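The Waller Who Won't Be Hurried

Dennis Nyamweya has been building dry stone walls on the hills above Tarkberg for most of his working life, and if you ask him how long a job will take he will look at the stone, look at the sky, look at you, and then offer you a cup of tea. It is a good cup of tea, poured from a flask the size of a milk churn, and by the time you have finished it you will have forgotten what you asked.

I went up to meet him on a bright, blowy morning when he was halfway along a boundary at Wotine, an old sheep farm that has changed hands twice in ten years and is now being put back into proper order, field by field. The wall had been coming down in stages since before he was born. Two of the gaps had been plugged with pallets and one with a bedstead, and Dennis had stripped the whole lot back to the footings before laying a single stone.

"People want you to patch it," he told me, picking up a lump of sandstone and turning it over two or three times. "You can patch it. Then I'll see you again in five years, and I'll be older and I'll charge you more."

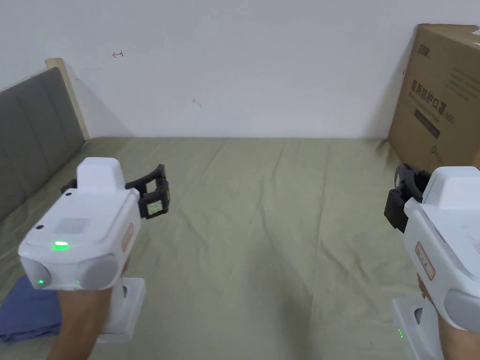
Paora Tuhiwai reckons that is the best thing about hiring him, and also the most maddening. "I asked for one gap and he talked me into the full length. I was cross for a week. Then we had that gale in the spring and I lost two sheds and a gate, and the wall never shifted." He has since had the back lane done as well, and the little curved piece by the well, and I got the feeling there may be more to come.

The business runs under the name Langat, after the house where Dennis first learned to use a hammer, and it has never been large. There is Dennis, there is Emmanuel Mfinanga, who came for a summer and stayed, and there is a van that I was asked not to be rude about. Between them they rebuilt 562 metres last year, all of it by hand and none of it with mortar, and that includes a wet fortnight when they could hardly stand up on the bank, never mind build on it.

I should say a bit about how it is done, as I had always imagined it was mostly a matter of piling things up (it isn't, and I have the bruised thumb to prove it!). You dig out a shallow trench and set the biggest stones in the bottom. Two faces go up side by side, leaning in towards each other a little as they rise, and the space between is packed with small stuff, which Dennis calls hearting. He is very particular about hearting. Every piece is placed by hand, and if he hears you tipping it in from a bucket he will come over and make you take it out again. About knee height or a little above you lay the throughs - long flat stones that reach from one face to the other and tie the two together - and at the very top go the copes, set on edge like books on a shelf.
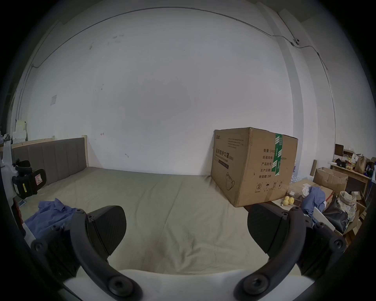
Time off is rare between April and the first hard frosts.

Winter is for the smaller jobs, and for teaching. Dennis runs weekend courses out of a barn at Grandbridge, and 214 people have been through them so far, from farmers' sons to a retired dentist who turned out to have the best eye for a stone of anyone he has taught. He charges 50 pounds for the two days, soup included, and when I suggested he could ask for a good deal more he seemed rather puzzled by the idea. He had his own lessons for nothing, he said, from Godfrey Mwakalinga, and Godfrey was paid in eggs as often as not.

Emmanuel now takes the beginners on the Saturday and is, by all accounts, the gentler of the two. His rule is that once you have picked a stone up you must find a place for it, and I spent a good twenty minutes walking up and down with something shaped like a boot before he took pity on me and pointed to a hole by my left foot.

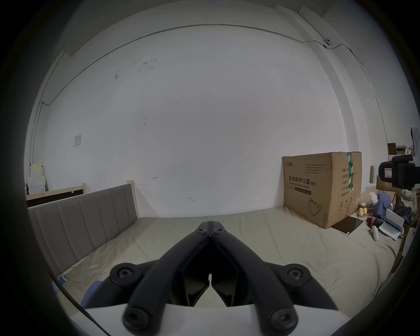 Having a wall rebuilt

If you have a tumbled wall of your own, Dennis would like you to leave the fallen stone where it is. Well-meaning owners often cart it off to tidy the field, and then have to buy in more that doesn't match. Take a photograph of each side, pace out the length, and make a note of any badger runs or drains that go underneath.

Expect to wait. There were 119 names in the enquiries book when I was shown it, some of them with only a first name and a field, and he works through them more or less in order, although anyone with stock getting out on to a road is moved up. He doesn't use email, but Emmanuel does, and he will ring you back in the evening once the van is unloaded and the dog has been fed.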